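How to Clear a Play Table Before Supper (and Keep It Clear Until at Least Breakfast)

By Rigoberto Carrillo

I have read a great many articles on tidying, and they all begin by asking me to empty everything on to the bed. I did that once, on a Sunday. I slept on the sofa.

The method below is smaller. It deals with one table, the one where toys, cups and bits of stationery gather, and it takes 16 minutes if you don't stop to play with anything. Allow 48 if you do.

What you need

One tray or shallow box
A damp cloth and a dry one
A bowl of warm water with a drop of washing-up liquid
Somewhere to put things that isn't another table

Step 1. Get down to the level of the surface

Most of us tidy from standing height, and from up there a table looks perfectly respectable. Sit down. Put your chin near it if your neck allows. You will find crumbs, hairs and the general fluff of family life, along with the state of whatever has been rolling about in it. Do the small stuff first, with the dry cloth, working towards you. If you start with the wet one you'll make a sort of felt.

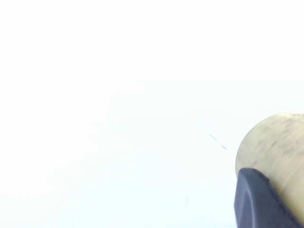

One stray strand, and something round and yellowish that could do with a wipe.

Anything smudged goes in the bowl if it's plastic or rubber. Foam doesn't. Foam gets a dab with the damp cloth and a few minutes to itself, or it will drip on your shoes all the way to the cupboard. Painted wood gets a dab too, and if you don't know what a thing is made of, treat it as though it were wood and expensive.

Step 2. Sort by where it lives

Forget colour, size and whatever joy it sparks. The only useful question is which room it goes back to. I use three heaps: kitchen, toy box, drawer. My wife uses a fourth, called Từ after a board game we lost the rules to, for things which have no home and never will. Hers is always the biggest heap. Empty it into the toy box when she goes to bed.
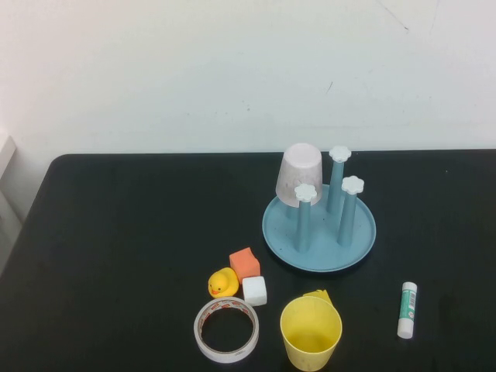 Cups are the hardest thing to keep off a play table, as they're both crockery and toys depending on who you ask. My rule is that a cup being drunk from stays and every other cup goes on a rack. Get one with upright posts and a tray underneath, like the blue one with the white flower knobs, and hang each cup upside down over a post. The yellow cup standing by the tape is the sort of case that causes arguments. Ask once, loudly, whether anyone wants it, then take it away.

A rack with a rim wants emptying now and then, by the way. I left ours for most of September and would prefer not to discuss it.

Step 3. Deal with the sticky tape

Tape belongs in the drawer. Before you put it there, fold the loose end under by the width of your thumb, so the next person can find it without using their teeth. Lay the roll flat. Stood on its edge it will leave the drawer the moment you open it and go under the cooker.

Step 4. Toys last

Blocks go at the bottom of the box and ducks on top. There's a reason for this: squashing a bath duck under a pile of bricks gives it an expression that's hard to live with. If a duck has been in the bath recently, squeeze it over the sink first and look the other way.

Step 5. Wipe down, dry off, walk away

Damp cloth, long strokes, back edge to front. Follow with the dry one straight away if your table is dark, as every streak shows. Tip out the bowl, hang up the cloths and tell the household that supper is in 8 minutes.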